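Charging should be treated as part of a robot cell from the first day of planning. At the Sullville workshop, it was left to the end. The arm was commissioned in October, and the charging arrangements for its mobile base were still unsettled 17 working days later.

Responsibility lay in the paperwork. Purchasing read the word "optional" and moved on, while Olaia Sarmiento's maintenance team assumed that a station had been ordered.

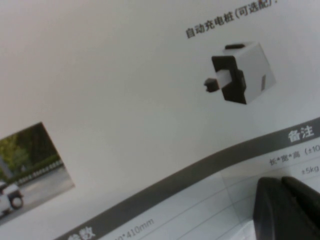
*Product sheet with the optional automatic charging station (自动充电桩) shown over the specification table.*

A tolerance of ±5 kg in a remarks column matters to whoever must plan the floor — and that person seldom receives the sheet. We hold that every setup file should contain the full specification, with a translation where needed, and that maintenance should sign it before any order is placed. Optional items should each be accepted or declined in writing.

Jana Janssen, Sullville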